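The Round Table

I got the table for my birthday, and I was so happy I walked around it three times before I touched it. Round, white, one leg in the middle. No corners! I had lived my whole life with a table that had corners, one of which had got me in the hip every morning since I was tall enough to have a hip at that height.

My aunt drove it over from Rinerstead with the top wrapped in a quilt and the base riding up front in the passenger seat, buckled in. She had bought it from a cafe that was closing down, the one by the river where they used to do the walnut rolls. She said the man had wanted more for it, and she had stood there and breathed at him until he came down. That's how she buys everything.

"You'll eat fruit now," she said. "A table like this, you have to put fruit on it."

I said I ate fruit.

"You eat a banana over the sink," she said, and she went down to the car and came back up with a bag.

I should tell you about the apartment. It is number 102, ground floor and a half, up a short stair from the street in Latasbridge, and it has one good window. It isn't a big window, but for a stretch of the morning in the cold months the sun gets in between the old Vincze warehouse and the church and comes straight through, and for that stretch there's no better room in the city. I have had people over for coffee and made them wait for it. "Hang on," I tell them, "hang on, it's at the mailboxes now, it's coming." Then it comes over the sill and they get it, or they're polite.

So the table went under the window. We moved it 4 inches toward the stove, then back again, then my aunt sat on the floor with her cheek almost on the boards to see if the foot was level. It was level. She seemed let down. She had brought a folded beer mat for it specially.

Then we did the fruit, and I thought this would take a minute.

My aunt has ideas about fruit. It should never be in a bowl, for one thing. A bowl is where fruit goes to be forgotten, she says, the top one gets eaten and the bottom one turns into something you need gloves for. She likes it out on the table, in the open, where you have to look it in the face. Behind it goes something low, to stop it rolling off the back, and for that she had brought me a little wooden tray that used to hold seedlings on her balcony. She'd scrubbed it. It still smelled a bit like tomatoes when you put your nose in, and I put my nose in it often that first week.

"Now move them," she said.

"Move them where?"

"Until they're right."

I moved one. She shook her head. I moved it back and she shook her head at that too, and then I got interested in spite of myself, because it did matter! If they were too close together they looked like they were waiting for a bus. Too far apart and they looked like somebody had dropped them. There was a way for them to sit where each one had its own little patch of light and its own shadow lying next to it, and you could feel it when you got near, like feeling for a light switch in the dark in a house you know.

It took us until the sun was gone. We ate eggs standing up at the counter so we wouldn't disturb anything.

After she drove home I kept at it. I did it before work, in my coat, with my keys in my teeth. I learned that the tray likes to be toward the back and that something with a straight edge near it is good, something squared off, to argue with all that roundness. I learned that you need one color that has no business being there. My aunt would never have agreed to that one. I found it out by accident, when I had left a green thing lying out and the sun got into it, and the whole table woke up around it.

I called her at 7 in the morning to tell her.

"What kind of green?" she said.

"Bright. Like a frog."

"On my tray?"

"By your tray."

There was a long quiet on the line, and I could hear her kettle starting up, and then she said she would have to see it for herself. She doesn't drive when there's frost.

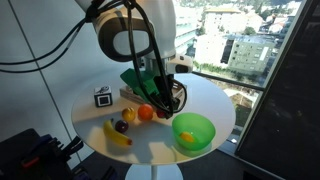
The Visit

She came in December, on the bus from Rinerstead by way of Staltach, which takes twice as long but passes a bakery she trusts. She had flour on her sleeve from leaning on their counter. She didn't take off her hat. She went right to the window and stood there with her hands behind her back, the way people stand in museums.

I had been up since before it was light. I'd wiped the table down with vinegar and dried it with the good towel, and I had everything where I wanted it, and now I couldn't look. I made coffee very loudly.

"It's coming," I said from the stove. "It's at the mailboxes."

"I know where it is," she said.

Then the room went gold, all at once, the way it does. I turned around. The light had come over the sill and laid itself across the white in one long slant, and my aunt had leaned down until her hat was nearly touching the tabletop. She looked at the fruit. She looked at the green. She put out one finger and moved the nearest piece of fruit toward herself, by less than the width of the finger, and took her hand away.

I wanted to say it had been fine where it was. It hadn't been, though! It was so much better. I could have cried - I had been at it for days and never seen it.

"Frog green," she said.

"Well, it is."

"I'm not saying it isn't."

She sat down then, finally, and unpinned the hat, and I brought the coffee and 2 rolls from the bag she had carried all that way. We held our plates on our knees. The sun had got as far as the tray by then, and she pulled her chair a little to the left, to be out of its way.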